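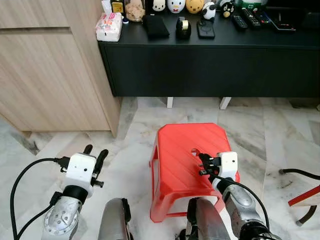 An emergency call starts with a place, and everything we cover in this unit hangs on that. If the line drops after one sentence and you have the address, you can still send somebody. If you have the whole medical history and no address, you have a story and an ambulance sitting in its bay! So location comes first, then the callback number, then what happened. What happened is where callers get vague ("she fell", "he's down"), and your job is to get something a crew can picture before they walk in. Take a red plastic stool on a marble tile floor. "She fell off a stool" is a start, but "she was standing on a plastic stool and hit the back of her head on tile" gives the crew a height, a surface and a body part, and it took the caller maybe four more seconds to say. I love this part of the job, and I hope some of you will too.

Unit 4: Taking the call
Campos County Call-Taker Course

Reading before class: chapter 6, plus the Dimby map packet. Bring the packet with you, we'll mark it up.

1. Asking for the address

Ask "Where is your emergency?" and stop talking. Then ask them to say it again. Don't read it back and wait for a yes, because scared people say yes to almost anything. Have them repeat it in their own words and compare the two.

Listen for the traps in our own county. Dimby has a Mill Street and a Mill Road, with house numbers that overlap from 600 up. North and South Lake Drive don't meet. The Valtumex plant has one mailing address and three gates, and the gate you want is almost never the one on the mailing address. Always ask which gate.

If there's no address (a boat ramp, a trail, the side of a highway), go in this order:
Nearest crossroad or exit
Mile marker or pole number
Last business or sign they passed
Which way they were headed
What they can see right now

The last one is more useful than people expect. Water towers, billboards and church signs are great. "Trees" is not so great, but keep going, there's usually something behind the trees.

2. What the phone tells you

A landline gives you a billing address that is usually right. A cell phone gives you a first guess, often the tower, and then a better point a little later if the caller stays on. Refresh it. Then refresh it again while you're talking.

Look at the size of the circle as well as the dot in the middle. In our practice set, the Bulutell trace for call B has a radius of 20 meters, so you can nearly pick the house. Call C has a radius of 2,188 meters. Draw that one on your map packet and look at how much of Dimby ends up inside it! It takes in both sides of the river, and there is only one bridge. Same software, same screen, very different meaning.

The dot never replaces the question. People call for someone else all the time: a daughter two states away, a driver who has already gone past the crash and is now several miles down the road. Ask "Are you with the person now?" early.

3. Three questions for any injury

Is the person awake?
Are they breathing normally?
Is there heavy bleeding?

Get these before anything about age, medicines or history. "Normally" matters a lot in the second question. Snoring, gasping and "sort of, every once in a while" all count as a no, and you move straight to the breathing card.

For falls, add: from what height, onto what, and have they moved since. Tell the caller not to help the person stand up. Families really want to get Grandma into a chair, so say it early and say it kindly.

4. Callers on the move

Sometimes the caller is already driving the patient in. Ask where they are, which way they're going and whether the patient is getting worse. If the answer to that last one is yes, have them pull over somewhere safe and easy to spot (a gas station is perfect), turn on the hazard lights and stay put. A crew can meet a parked car. A moving one is very hard to catch, and the driver can't watch the road and the back seat together.

5. Tone

Low, slow, first name if you have it. Repeat the same words when someone is shouting. Changing the wording makes it sound like a new question and they start over. Try it with a partner, it feels silly for a minute and then it clicks.

For next time

Listen to practice calls A through D and fill out a card for each. The longest runs 82 seconds, so you have no excuse for skipping one! Write down the exact moment you could have sent a unit. On call D most people pick a point much later than they needed to, so play it twice.

Map quiz at the start of class, Dimby and the river road only. Gates included.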